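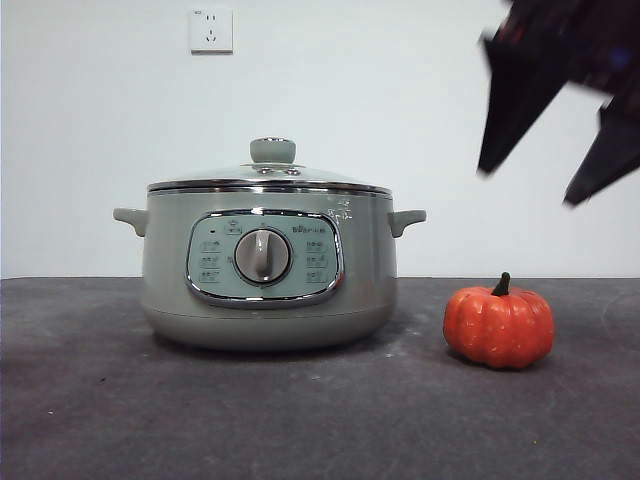 Cocinar con una sola olla: entrevista con Suha Haddadin, responsable del aula de alimentación de Vilulham

Julio de 2019
Compartir 38
Comentarios 6

El aula de alimentación de la residencia Vilulham imparte desde enero un programa de cocina básica destinado a residentes que se preparan para vivir de forma independiente. La particularidad del programa reside en su equipamiento: cada puesto de trabajo dispone de una olla eléctrica y prescinde de placa y de horno. Suha Haddadin, responsable del aula, recibió a esta publicación en la sala de prácticas para exponer los criterios que orientaron dicha elección.

«La mayor parte de nuestros residentes se traslada a viviendas compartidas o a habitaciones con derecho a cocina», explica. «En esos alojamientos el espacio es reducido y los fogones están a menudo ocupados. Una olla eléctrica se coloca sobre cualquier mesa firme y permite preparar una comida completa».

La selección del aparato correspondió a Haddadin y a su colaboradora Raluca Jitaru, quienes solicitaron muestras a 2 distribuidores, Iline y Tinex. El criterio decisivo fue la sencillez del mando. «Queríamos un selector giratorio, en la parte delantera y a la vista», señala. «Varios participantes leen con dificultad el español y otros tienen problemas de visión. Un mando que se gira con la mano se aprende en la primera sesión».

La tapa de vidrio constituyó el segundo requisito. Según la responsable, quienes empiezan a cocinar tienden a destapar la olla de manera continua, con la consiguiente pérdida de calor. «Con el vidrio pueden mirar sin levantar nada - y también aprenden a esperar, que al principio les cuesta mucho».

El temario se organiza por ingredientes. Las legumbres ocupan las primeras semanas; siguen los arroces, las verduras de raíz y la calabaza, a la que se dedica una unidad propia. Preguntada por esta última, Haddadin defiende su valor didáctico. «Una calabaza pequeña enseña a calcular raciones y a manejar el cuchillo con prudencia. Se lava, se parte sobre una tabla estable, se retiran las semillas y se corta en trozos de tamaño parecido. De ahí sale una crema, un guiso o un acompañamiento».

Asnakech Chala, antigua participante y hoy monitora de apoyo, incorporó al recetario un guiso de lentejas con calabaza que se prepara en la penúltima sesión. Samer Hamdan, encargado de compras, ajustó las cantidades para 2 personas. «Las recetas anteriores estaban pensadas para grupos y sobraba comida», reconoce Haddadin.

El orden de la mesa es objeto de evaluación.

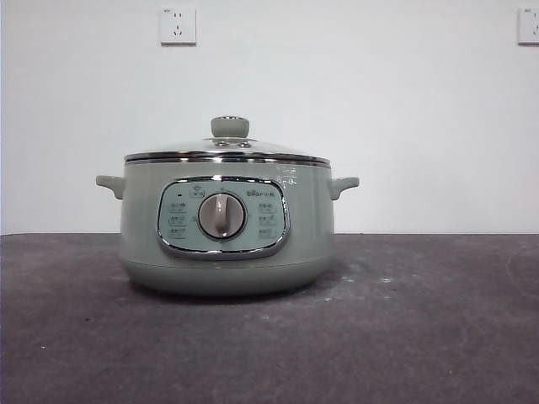

La superficie de trabajo y su mantenimiento

«Antes de enchufar, la mesa se despeja», indica la responsable. «La olla se sitúa con el mando hacia quien cocina y las asas quedan libres a ambos lados». Al terminar, se desenchufa el aparato, se deja enfriar y se limpia el exterior con un paño escurrido. El cuerpo eléctrico no debe sumergirse en ningún caso. La tapa se lava aparte y se seca con atención al borde metálico, donde puede acumularse agua.

El aula prevé ampliar el programa con un módulo de conservación de alimentos a cargo de Samira Issa. Haddadin desea incluir en él la congelación de cremas y caldos, pendiente aún de que se instale el congelador solicitado. Las inscripciones se tramitan en la secretaría de Vilulham.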